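Robot Club Cell Check, Oct 17, 2022
Checked by: Heledd Cadwaladr

E-stop — OK, tested from both sides.
Baskets on table — OK, keep them along the back edge.
Gripper pads — left pad worn, order 2 from Kullard.

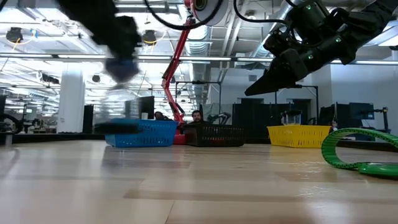
Who can clear a fault during a run?
The team lead, once the arms are stopped.

Speed limit — set to 400, OK.
Floor tape — lifting by the door, redo before the Zurov round.
First aid kit — short on bandages.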